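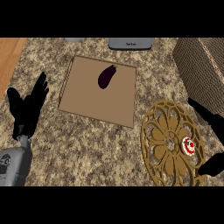

4. What people told us about speckled counters

4.1 The pattern problem

I went into the interviews expecting to talk about crumbs. Crumbs were the whole point of the wiping diaries in Section 3, and I had a nice tidy list of questions about them. What people wanted to talk about was the pattern. Everybody in our six households had an opinion on whether a counter should show dirt or hide it, and the opinions were strong (one couple had to be steered back to the diary because they'd started re-arguing a remodel from years ago!).

Figure 3 has the kind of surface I mean: granite flecked in beige, tan, cream and dark brown, with a plain light brown cutting board lying on it. Now picture toast crumbs on each of those. On the board you'd find them quickly. On the granite you'd be looking for brown specks among brown specks, and that is pretty much the task our participants set themselves every evening.

Tegan Rewi and I coded the diary entries separately and then sat down to compare. There were 809 entries by the end of May, and the notes column turned out to be the fun part. People with speckled counters wrote about touch. "Ran my hand over it." "Felt gritty by the toaster, did it again." People with plain counters wrote about looking, and quite often about light, with a lot of complaints about what the late afternoon sun does to a white surface. We hadn't asked for either one. The column was headed "anything else?" and most of us had assumed it would stay blank.

4.2 Wiping by hand, wiping by eye

Tegan's name for these two styles was hand wipers and eye wipers, and it stuck, so I'm using it. A hand wiper goes over the counter with the cloth, then again with a bare palm, and stops when the palm feels nothing. An eye wiper bends down, squints along the surface, wipes what shows and stops when nothing shows. Some people do both. Dale Sutherland, who let us sit in his kitchen for two evenings, does the palm check near the stove and the squint everywhere else, and he was surprised when we read that back to him.

The styles mostly followed the counter, with one big exception. Carleen Tipoki had moved from a house with dark speckled stone to an apartment with a plain white laminate, and she was still checking with her palm. Her explanation was that she didn't trust a counter that looked clean, having lived so long with one that always looked clean. I love this quote and I've probably leaned on it too hard in talks, but it does suggest that the habit can outlast the surface that taught it. We have just the one mover in the sample, so please read it as a hint.

4.3 Where the cutting board comes in

Boards were a side topic that kept growing. In the plain-counter homes the board came out for chopping and went away again. In the speckled-counter homes it tended to live on the counter, and people used it for jobs that don't need a board at all, like buttering bread, opening packets and setting down a teaspoon. Marama McAlister called hers "the bit I can see." She wiped the board after every use and the counter once a day, which she felt was fair to both of them.

I think the board is working as a patch of plain background. It gives you one square where mess shows up, so you move the messy jobs there, and then you have less to hunt for on the stone. I can't prove this from diaries. A proper test would give the same family a plain board and a speckled one and see which gets the bread, and I'd like to run that next.

4.4 A few cautions

The diaries are self-reports, and people who agree to keep a wiping diary are a particular sort of people. Entries also got shorter as the weeks went on. Around 50 of the later ones say only "same" or "as above," and we left them out of the coding for this section, though they stay in the totals in Section 3. Tormod Myklebust, who read an early draft, asked whether hand wipers might simply be the older participants. It's a good question. Our two youngest diary keepers were both hand wipers, which makes me doubt it, but age and counter type are tangled together here and six households won't untangle them.

We also never measured how clean anything was. Section 5 goes into what the participants meant by "clean," and they did not all mean the same thing.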